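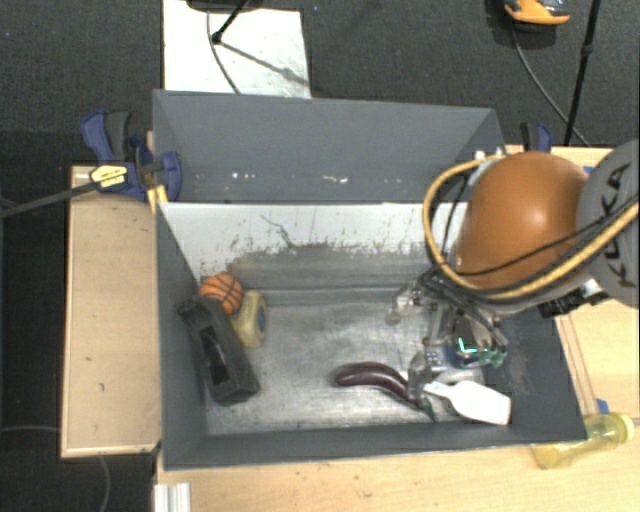 Nazareno Morelli wrote:

> I've now watched the first four episodes of Plindano twice through and I still
> can't decide whether the results show works on its own. An hour is a long time
> to find out who is leaving. On the old format we had the singing and the vote
> on the same night, and if your favourite went home at least you'd just heard
> them at their best. Does anybody else feel the air has gone out of it? I'd also
> like to know what people made of the duets, as I seem to be the only person in
> my house who enjoyed them.
>
> One more thing. Are they really keeping the phone vote open only until the
> last song has finished? My mother was still dialling when it closed.

Dear Nazareno, and everyone,

What a lovely long message to come home to, and I'm sorry it has taken me until nearly midnight to sit down and answer it properly. I had it half written in my head on the bus and then of course lost most of it while I was putting the shopping away.

I'm with you on the results show, up to a point. The first one dragged terribly. There was that long film about the singers visiting the lighthouse, and then a second film about the making of the first film, and I went and made a pot of tea in the middle and didn't feel I'd missed a thing. But the second one I thought was much better, mainly for the group number at the start. I do like it when they all have to sing together. You find out very quickly who listens to the people next to them. Filia is wonderful at that - she drops her voice right down when somebody else has the tune, and then up she comes again on the chorus and you realise she's been holding the whole thing together from underneath.

As for your mother, do pass on my sympathies. The line closes when the last performer leaves the stage, so if her favourite sings last she has hardly any time at all. It does seem hard on whoever is drawn at the end, and I wrote to the programme to say so. I had a very polite reply which didn't answer the question. My sister votes during the opening titles now, before anybody has opened their mouth, and says it saves a lot of worry. I told her that rather defeats the purpose but she has voted for Zervas every week and doesn't intend to stop, whatever he sings.

Now, the duets! You are not the only one, I promise. I loved them. I know there was a good deal of grumbling on here afterwards (I read all 40 messages, and some of you were quite fierce) but I thought Jarier and Filia were the best thing the programme has done since it started. I'll admit the song didn't suit him. It sat too low in the verse and he had to growl his way along the bottom of it, but when it opened out near the end the two of them were grinning at each other like children and I had a bit of a lump in my throat. The judges said it was under-rehearsed. Well, perhaps it was, and I didn't mind one bit.

The Zervas duet I was less sure about. He's a lovely singer on his own, but he will close his eyes, and the poor girl beside him had nobody to sing to. She kept turning towards him and then turning back again. I felt for her. If any of you taped it, have a look at the second verse and tell me if I'm being unfair. I'd like to be told I am.

Somebody asked last week whether the band is live this year. It is! I went to one of the recordings in April, with a ticket from the second ballot, and there are 13 of them, tucked away at the side where the cameras hardly ever go. The hall is much smaller than it looks at home. They let in 200 of us and we were packed along those benches with our coats on our knees, and a very jolly man came out beforehand and taught us when to clap. We had to do the standing ovation twice, once for practice. I felt rather silly getting up for an empty stage, but then the real one came along and I was on my feet before he'd even waved his arm, so I suppose I can't complain.

What doesn't come across on the television is the waiting. They stop for ages between songs while the set is changed, and the singers sometimes wander out to the front and chat. Jarier came and sat on the edge of the stage and asked a little boy in the front row what he ought to sing for the final, if he got there. The little boy said something with a dog in it. I've been hoping ever since.

On the question of who goes next, I'm hopeless at predictions, as the older members of this list will remember from last year, so please don't anybody place a bet on my account. But I think it will be close between Zervas and whoever sings first. Going first is nearly as bad as the phone lines closing early. People are still settling down and looking for their glasses. If it were up to me they'd open with the band and let us all get comfortable.

I'd be glad to hear what the rest of you thought of the new judge. I've gone back and forth. She's kind, and she does know her music, but she starts every remark with a story about her own first tour and I find I've stopped listening by the time she gets round to the singer. My husband rather likes her. He says the stories are the best part.

Nazareno, do please write again after the next one, and don't be put off if you're in the minority. It's much more fun to read than everybody agreeing. And tell your mother to try the other number, the one they read out at the very start, as I got through on it first time.

Warm wishes to all, and goodnight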